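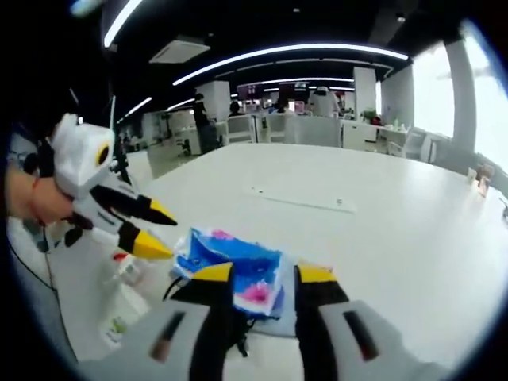 Blue fabric item on the white table, crumpled.

Home | Shared Desks | Storage | FAQ | Contact

Shared Desk Clearing: Frequently Asked Questions
Clirnedel building, Stokport. Last revised Fri 2 October.

What does desk clearing cover?
Loose items left on the shared white tables in the open-plan area: fabric, cables, packaging, desk pads, cards and cups. Monitors, chairs and anything screwed to a table are handled under a separate request.

How should fabric items be prepared?
Shake out, lay flat, fold in half twice, then place in a bag. Crumpled fabric takes up more of the tray and hides small items. Check the folds for pens and adapters first. Damp fabric is not accepted.

Which bags can be used?
Any clear or translucent bag that closes. Printed retail bags are acceptable if the contents can still be identified through the plastic. The Cletik storage trays hold a maximum of 31 bags each, laid flat.

How are cables coiled?
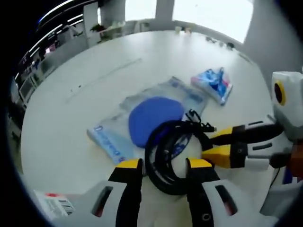 Cables are stored as single loops, one cable per bag. Start at the fixed end, follow the natural bend of the jacket and do not wrap the cable around the hand and elbow. Thick cables need a wider loop than thin ones. The plug should finish outside the coil, as on the black cable resting over the round blue pad, so that the connector type can be checked without unwinding. Fasten with one reusable tie. Minimum inside diameter for a thick cable is 170 mm.

Can a cable and a desk pad share a bag?
No. Pads are bagged flat and alone. A coil stored on top of a pad will leave a ring in the surface.

Where do barcode labels go?
On the outside of the bag, lower right corner, printed side up. Do not fold a label over the seal. A label found loose on a table is placed in the label dish; it is not reattached by guesswork.

What happens to empty packaging?
Film and small printed packets go to plastics. Packaging with a serial number is kept for 2 months with the item it belongs to.

Does the recessed channel in the table need clearing?
Yes, where the table has one. Lift out cards and paper scraps by hand, then use the narrow brush. Liquids must not be poured or sprayed into the channel.

What are the limits per request?
One request covers up to 200 items. Larger clearances are split by table and booked through the Mihăilă desk on the ground floor.

How long are unclaimed items held?
Bagged items submitted since May are held until the next quarterly review. Unlabeled items go to the general shelf.

This site uses cookies to remember your settings. Accept | Manage preferences

Contact the storage desk | © Clirnedel | Back to top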